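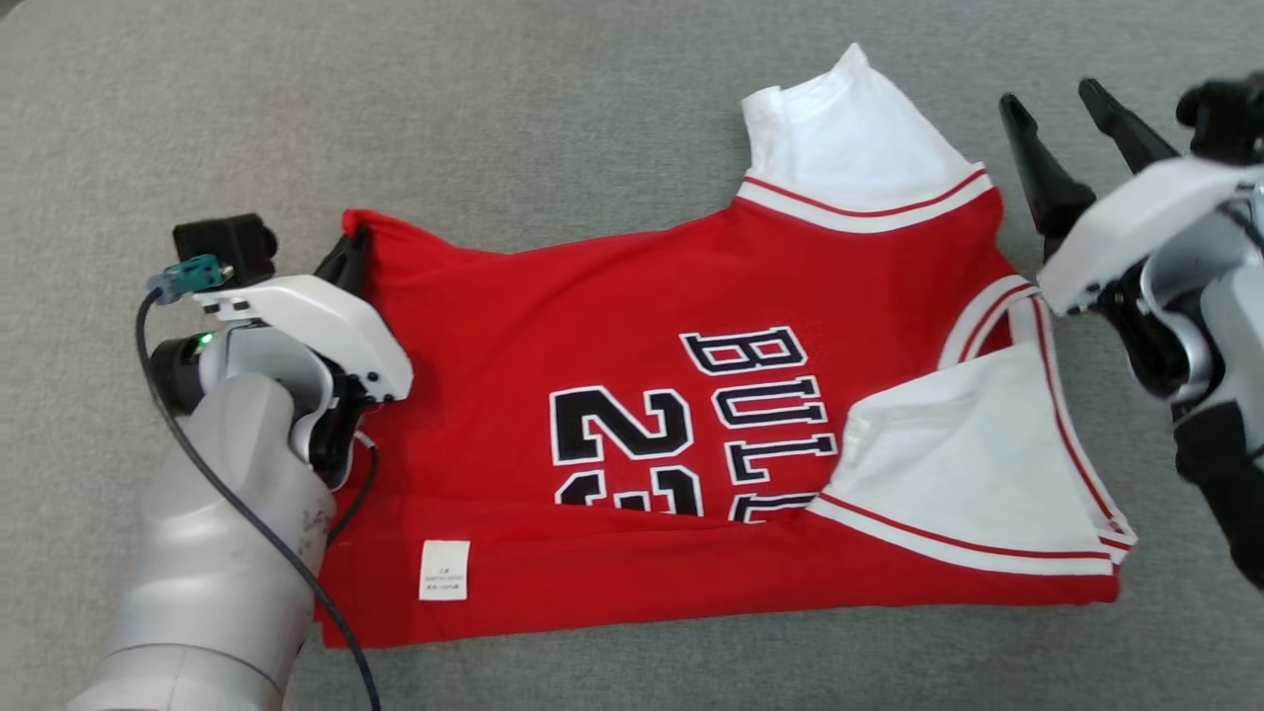 *By Wian Jacobs | Product pages, Plusach Table Goods | Updated Friday, January 23, 2026*

# Tomar Fabric-Top Folding Table

The Tomar is a work table for folding and sorting clothes. It has a padded gray cover with a fine texture, rounded corners, and a flat surface with no seams across the middle. We make it in Grullerport and sell it to laundries, team equipment rooms, resale shops and anyone at home who is tired of folding on the bed.

Slick clothing is the hardest thing to fold on a hard top. A basketball jersey slides around on bare laminate, and the back panel drifts while you are trying to line up the front. The Tomar cover has enough grip to hold the bottom layer in place while you move the top one. You can still pull a garment across it without the cover bunching up.

Gray was picked for sorting. Red, white and black all show up clearly against it, and so does trim. If you handle a red Bulls jersey with white bands and thin red stripes at the openings, you can find the neckline and armholes quickly even when the jersey is half folded over.

## What you get

- Tomar table top with fabric cover fitted
- Leg set and hardware bag
- Hex key
- One spare cover clip
- Printed folding guide (jerseys, shorts, tees, towels)

The table ships in 2 cartons. The legs are in the smaller one, so open that first.

## Folding jerseys and shorts

The printed guide covers this in more detail. The short version for a sleeveless jersey:

1. Lay it face down and smooth it from the center out.
2. Bring each side in to the middle, so the armhole trim lies flat along the fold.
3. Fold the hem up to the middle of the back, then once more to the collar.
4. Turn it over. The team name or number should be on top.

If the jersey has heavy lettering, try to keep the sharp creases off it. Press down along the fold with the side of your hand, not your nails.

Shorts are simpler, but elastic makes them puff up. Match the two side stripes, lay one leg on top of the other, and flatten the waistband last. Pull the leg openings straight before you fold the legs up toward the waist. A pair of shorts that was dropped in a heap takes longer to open out than to fold, so it helps to shake everything out before it reaches the table.

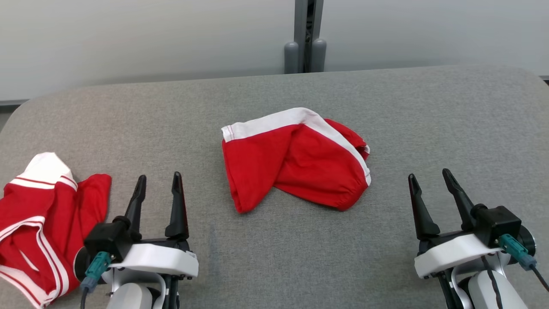 *Red shorts with a white waistband and side stripes on a gray fabric top, second red garment at left.*

## Sorting sets

For uniforms, we suggest keeping the tops at one end and the shorts at the other, with the middle clear for folding. Fold the top, fold the shorts, put the shorts on the top and move the set off the table. Check sizes at this point. It is easy to pair a large jersey with medium shorts when the whole bin is one color.

## Care

Vacuum the cover with a brush head. Spots come out with cool water and mild soap. The cover unclips from underneath and can be machine washed on cold, then laid flat to dry. Don't put it in the dryer. It will shrink at the corners and you won't get it back on.

Don't iron on it. The padding is not heat rated. If you need to press as well as fold, order the Muvament pressing pad, which sits on top and stores flat.

## Specifications

| | |
|---|---|
| Load limit, evenly spread | 200 lb |
| Cover color | Gray |
| Corners | Rounded, all four |
| Cover removable | Yes |
| Assembly time | 30 minutes |
| Tools needed | Hex key (included) |

## Ordering

Single tables ship from Grullerport. Orders for schools and leagues go through the Plusach trade desk, and replacement covers can be added to any order. The cover pattern changed in July. If you bought your table before then, say so when you order a replacement, as the older clips are spaced differently.

Covers are sold singly or by the case. Leg sets are not sold separately.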